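To: Flamutham Makers list
Subject: Re: Vurkbridge open day, is it worth the trip?
Date: Jan 3, 2023

> Has anyone been to one of the open days at Vurkbridge? I saw
> there was one in November and wondered if it's worth the drive.
> I'm mainly interested in the two-arm stuff and whether you get
> anywhere near it, or if it's all slides in a lecture room. Also
> is there parking? The 807 bus doesn't run on Sundays as far as
> I can tell.

I went to the November one, so I'll answer what I can.

There is one talk at the start and you can skip it. The rest of the day is on the ground floor and you go from bench to bench at your own speed. They had places for 80 people and I'd say most of them were taken. It got busy after lunch, so go in the morning if you want to ask questions.

The two-arm bench is called Moussa and it's at the far end, past the coffee. They were doing tea service, with a black pot and a small black cup. The person on the bench said they picked it because the handle is awkward to hold and the spout has to end up in the right place over the cup, so small mistakes show up quickly. The pictures they handed out afterwards include some from the wrist cameras. I've put three in below.

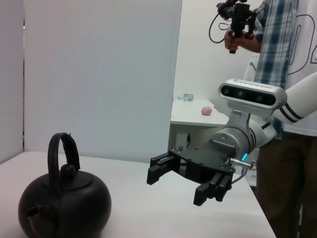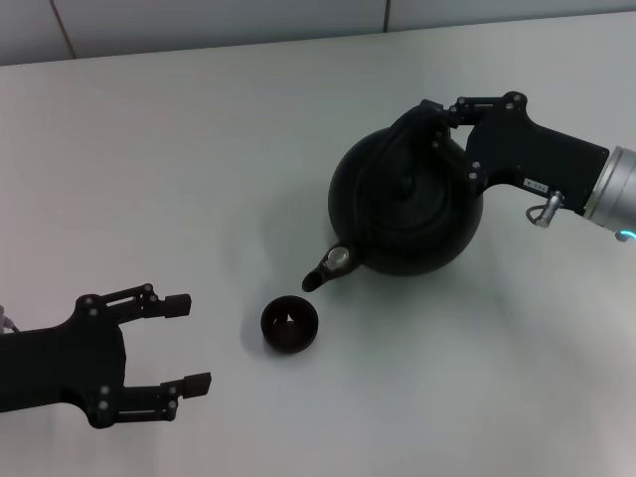
Last one is from a wrist camera, with the panels and a loop of cable:
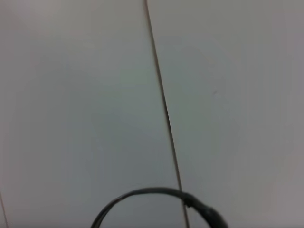
Do you get to drive the arms yourself? Only if you put your name down at the desk when you arrive. There were 6 slots in the morning and the same again in the afternoon, and they were gone fairly early. I didn't get one. You can stand close enough to see the fingers properly, though, and they'll repeat a move if you ask.

The other bench I spent time at was Prerard, which is a sorting job with a single arm. It's further along than Moussa and less interesting to watch for that reason. They were more open about the software there. If you want to know how they record the training runs and what they throw away, ask at Prerard, as the Moussa people were busy with the queue for most of the day.

Parking is in the yard behind the building. It was free when I went but it's small, and I ended up on the road by the garden centre. You're right about the 807. The nearest stop with a Sunday service is at the bottom of the hill and it's a fair walk up.

Food was sandwiches and they ran out. I'd take something.

I stayed for over 3 hours and could have done with a bit longer. If you've only got a passing interest then it's a long way from Flamutham, but for two-arm work I don't know of anything nearer that lets you stand at the bench. The next date wasn't up when I looked this morning. They put it on the notices page and booking opens the same day.

I've got the printed handout for both benches if anyone wants a scan. It's mostly block diagrams. Reply off list, please.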